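Proseck Creek corridor: overlay map vs. what's on the ground

Forum > Land Use and Open Space > Local plans

ridgeline_t
The county posted the draft conservation overlay for the Proseck Creek corridor in April. It covers 3,452 acres, running from the reservoir down to the old Rieger quarry. I printed the sheets for the lower half and went over them at home with a highlighter. 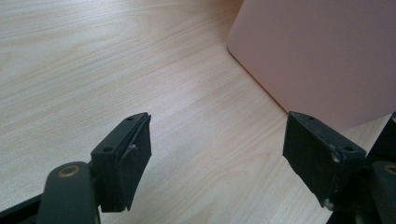
The part I have trouble with is the east bank below the footbridge. The draft shows it as one connected strip, but there are 15 parcels in there and at least two are fenced to the water. A deer can get around that. A turtle can't. If the point of the overlay is linkage, the map should show where the links are broken.

Has anyone here read the parcel table in the back? I'd like to know how they decided what counts as connected.

mudpuppy52
I read it. "Connected" means the parcels share a boundary and more than half of each is unpaved. Fences aren't considered. Neither is mowing, so the ball fields count the same as the floodplain woods.

I don't think that's as bad as it sounds. This is a zoning layer. It controls what can be built later. A fence can come down in an afternoon and a parking lot can't.

ridgeline_t
Fair, but the cover memo calls it a "habitat network." People will read that and think the habitat is already there.

J_Alder_Rd
I own one of the 15. My fence is there because of the neighbor's cattle, and it was there before I bought. I got one letter about this overlay and it didn't say whether I could replace my shed. I called the planning desk and they said "probably." That isn't good enough for me to support it.

mudpuppy52
Section 4. Replacing a structure on the same footprint is allowed without a permit. Adding to it needs a review if you're within 129 feet of the bank.

J_Alder_Rd
Where does 129 come from? That's an odd number.

mudpuppy52
From the Prudon study, the consultant the county hired for the creek survey. It's the average width of the floodplain on that reach. I agree it would have been easier on everybody to round it.

kestrel.box
I'd rather they used a wider setback and fewer parcels. The upper section above Kernel Road is where the wet meadow is, and it has the narrowest strip on the whole map. Meanwhile the quarry is in at full size and it's mostly bare rock.

ridgeline_t
The quarry floods every spring and there are salamanders in the bottom pools. I'd keep it in. I agree with you on the meadow.

kestrel.box
Okay, I didn't know about the pools. I've only been there in late summer. The meadow strip still needs to be wider.

J_Alder_Rd
Wider for who? Every time somebody says wider it's on land they don't own.

kestrel.box
The meadow is county land on both sides of the road. No private parcels up there.

J_Alder_Rd
Then I have no objection to that part.

ridgeline_t
I'm going to send in comments. Here is what I have so far. Tell me if something is wrong.

1. Mark fences and culverts on the east bank sheets, even if they don't affect the zoning.

2. Mail the Section 4 rules on existing structures to every owner in the overlay, in plain words.

3. Widen the strip at the wet meadow above Kernel Road, on county land only. 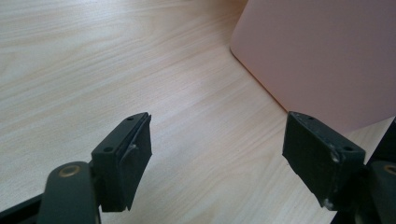
4. Show mowed fields in a different color from woods and wetland.

5. Change "habitat network" in the memo to something closer to what the map shows.

mudpuppy52
I'd drop 5. They won't rewrite the memo, and it gives them an easy one to turn down. The rest is fine. The file number for the comment form is 812, and you need it on every page or they send it back.

J_Alder_Rd
I can sign on to 2. Not the others.

kestrel.box
I'll write my own on 3 and attach my plant list from the meadow.

ridgeline_t
I'm leaving 5 in, but it can go last. Comments close at 5 p.m. on the final day, and that goes for email too.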